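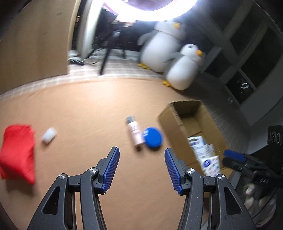 Ansel Escobedo dejó escrito en la entrada de marzo que el aceite Osa huele a barco, que tarda una eternidad en secar y que cualquiera que pague por él teniendo cera en el supermercado se merece lo que le pase. Le contesté que lo probaría con calma y que ya le contaría. Ansel, te cuento.

Kit de mantenimiento Osa para suelos de madera: reseña después de usarlo en una casa habitada
14 de mayo de 2023

Primero, el paciente. La casa es de 1891 según la placa del portal y de 1890 según la escritura, discrepancia que ningún vecino ha tenido interés en resolver y que a mí me quita más sueño del razonable. El suelo del salón y del pasillo es de tabla ancha, clavada, con juntas por las que han desaparecido monedas de varias épocas. Lo lijaron los dueños anteriores, le dieron algo que brillaba y se mudaron. Cuando lo que brillaba dejó de brillar, me tocó a mí.

Pedí presupuesto a Flisum, que son los que acuchillan media ciudad, y me contestaron con una cifra muy precisa: 1073 euros, sin incluir el movimiento de muebles. Me gustó lo del 73. Da la impresión de que alguien ha calculado algo. El señor que vino a medir se agachó, pasó la uña por una tabla, dijo «esto aguanta» y se fue, con lo cual me quitó él mismo las ganas de contratarle. Si aguanta, aguanta. Compré el kit.

Qué viene en la caja

Una lata de aceite, un bote de jabón concentrado, un almohadillado blanco para extender, otro más basto de color verde, un par de guantes de una talla que supongo escandinava y un folleto en once idiomas. El castellano del folleto merece un aparte. Recomienda «alimentar la tabla hasta su contento» y advierte de que los trapos usados «pueden volverse solos». Quiere decir que pueden arder solos, y ahí no hay broma: los paños empapados en aceite de secado natural se calientan al amontonarse y hay que extenderlos al aire libre o meterlos en un recipiente con agua antes de tirarlos. Me parece que un riesgo de incendio justificaba pagar a un traductor.

No viene ningún palo. El almohadillado se puede usar de rodillas, tal como muestra el dibujo de la portada, en el que una persona sin edad ni articulaciones sonríe a una tabla. El que quiera conservar la espalda tiene que comprar aparte el mango Vellby, que encaja con una rosca y un clic. El clic es muy satisfactorio. La rosca se afloja cada pocas pasadas, así que uno acaba haciendo el trabajo con una mano empujando y la otra girando, como quien afina un contrabajo.

El jabón

Empiezo por él porque es lo mejor del kit y lo que menos sale en la publicidad. Se diluye un chorrito en un cubo de agua templada, se pasa la fregona muy escurrida y se repite con agua limpia. El agua del primer cubo salió de un color que prefiero no asociar con los años que llevo andando descalzo por el pasillo. La del segundo también. En el tercero empecé a ver vetas donde yo recordaba una superficie de tono uniforme, entre té y cartón mojado.

Deja la madera mate y algo áspera, y es normal. Durante una tarde entera creí que la había estropeado y busqué otra vez el correo de Flisum. Al día siguiente, ya seca, con una pasada del almohadillado verde en el sentido de la veta, quedó suave y con un aspecto bastante digno. Si alguien se detuviera aquí y no abriese la lata, habría gastado demasiado en jabón, pero tendría un suelo limpio. Lo menciono porque estuve a punto.

El aceite

Ansel tiene razón en lo del olor, aunque yo no diría barco. Diría tienda de marcos, de las de trastienda oscura. Es intenso la primera noche, soportable la segunda, y a la semana solo lo noto al volver de la calle. Mi hermana, que vino a cenar la primera noche, lo notó desde el ascensor y preguntó si estábamos restaurando algo. En sentido amplio, sí.

Extenderlo es fácil. Lo difícil es extender poco. La lata invita a verter, y el folleto dice «generosamente», cuando lo que conviene es mojar el almohadillado, escurrirlo contra el borde y trabajar en franjas de dos o tres tablas de principio a fin, sin parar en medio. Pasado un cuarto de hora hay que retirar con un trapo de algodón todo lo que la madera no se haya bebido. En el salón lo hice bien. En el pasillo me llamaron por teléfono, hablé de la factura del gas lo que dura una conversación sobre la factura del gas, y al volver tenía una zona pegajosa con la forma exacta de mi falta de disciplina. Salió frotando con un poco más de aceite y el almohadillado verde, cosa que el folleto no cuenta y que encontré en un foro de gente que restaura cajas de violín.

Sobre el secado: la lata promete que se puede pisar en ocho horas. Se puede, en calcetines y con fe. Yo pisé a las ocho horas y dejé una colección de huellas mates que solo se ven con luz rasante, o sea, cada mañana. A las veinticuatro estaba seco al tacto y a los tres días dejé de andar por el borde de las habitaciones. Quien tenga niños, perro o un solo cuarto de baño al final del pasillo debería planificarlo con tiempo. Yo tengo el cuarto de baño.

El color sube un tono, tirando a cálido. A mí me gusta. En las tablas que están junto al balcón, más castigadas por el sol, la diferencia con el resto se ha reducido bastante pero no ha desaparecido, y sospecho que eso ya solo lo arregla una máquina o una alfombra.

Comparado con lo demás

Antes de esto había usado la cera Holloway, la de la lata redonda, durante dos inviernos. Tiene un acabado precioso el primer día y una capacidad asombrosa para conservar pelusas. Cada mano tapa la anterior y al final uno está manteniendo un suelo de cera con algo de madera debajo. Además resbala. En mi casa hay un tramo de pasillo conocido como «la curva» por motivos que incluyen una bandeja de croquetas. Desde el aceite no ha habido incidentes.

La cera del supermercado que defiende Ansel la probé en el interior de un armario, por ser justos. Cuesta la cuarta parte y huele a limón de un modo que ningún limón reconocería. Aguanta mientras no la pise nadie, y en un armario eso se da por hecho. Para un suelo de paso me parece un gasto pequeño que hay que repetir con frecuencia. Ansel dirá que hago trampas. Que venga a fregar.

El barniz al agua lo descarté sin probarlo. Habría que lijar todo, y si hubiera querido lijar todo le habría pagado al señor de la uña.

Las manchas, al mes

En casa de uno las pruebas de resistencia se hacen solas. El agua aguanta en gotas un buen rato y se recoge sin rastro. El vino tinto, retirado enseguida, también; retirado a la mañana siguiente dejó un cerco que bajó mucho con jabón y desapareció con una gota de aceite. El café, igual. La cosmética es otra historia: un tónico con alcohol que goteó delante del espejo de la entrada se comió el acabado en un redondel perfecto. La reparación llevó diez minutos, lijando a mano con grano fino y volviendo a aceitar solo ese trozo, y el parche no se distingue. Esa es para mí la razón principal para preferir aceite: se puede arreglar un trozo sin tener que arreglar la casa.

La silla de escritorio, con ruedas duras, ha marcado dos surcos. No se lo reprocho al producto. Se lo reprocho a la silla, y un poco a quien se sienta en ella.

Lo que cambiaría

La tapa de la lata. Se abre con destornillador y se cierra con la esperanza. A las tres semanas el aceite sobrante tenía una piel de flan que hubo que retirar con una cuchara que ya no es de la cocina. Lo pasé a un tarro de cristal lleno hasta arriba y ahí sigue líquido.

Los guantes, ya lo he dicho. El mango Vellby debería venir incluido o dejar de salir en las fotos de la web del kit, donde aparece tan natural que uno da por hecho que lo está comprando. Y el folleto lo reescribiría entero, salvo lo del contento de la tabla.

Con una caja he tenido para el salón, el pasillo y el arreglo del redondel, y me queda un tercio de la lata y más de la mitad del jabón. El fabricante recomienda repetir una vez al año. Yo pienso repetir en el pasillo cuando empiece a verse gris delante de la puerta y dejar el salón en paz hasta que se queje.

Nota: 3 y media sobre 5. La media que sube es por el jabón. Le habría dado cuatro de no ser por las huellas, que son mías, pero a las que me animó la lata.

Para los que preguntan en los comentarios: no, no lo he probado en encimeras; sí, sirve para escaleras, siempre que se hagan los peldaños alternos un día y los otros al siguiente; y no sé si vale para suelo radiante, porque aquí la calefacción es una estufa y un jersey. Ansel, te guardo lo que queda del jabón si pasas a recogerlo.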